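Relay migration, Lutport side – January, started 9:40
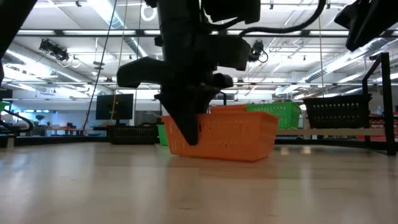

Category: Mail / Queues

Picked up where the last entry stopped. Old Zinetetti relay still takes everything from Lutport, new one takes Farkby only. Goal for the morning was to move bounce handling over and leave delivery alone.

Copied the bounce rules across by hand. The export drops any rule with a comment in it, same as last time. 661 rules on the old box, 661 on the new one after the second try. First try was short by 15, all of them comment lines that had swallowed the rule below.

Sent 2000 test messages to the dead-letter domain. The first 700 went through fine, then the queue sat still. Log showed the connection limit for that domain was still at the default. Raised it, restarted the queue runner, the rest drained before lunch.

Two things that are still wrong:

Soft bounces from Yeh come back with no status code, only free text. The new relay files them as hard and suppresses the address. Turned suppression off for Yeh until there is a proper rule – do not turn it back on.

Timestamps in the bounce log are local time, and the delivery log is UTC. Makes matching slow. Left it for now.

Farkby looked normal all morning. No deferrals over the usual.

Next: write the Yeh rule, rerun the same test set, then point Lutport bounces at the new relay. Keep the old queue directory, it has not been backed up. Password for the test mailbox was changed, new one is in the usual place.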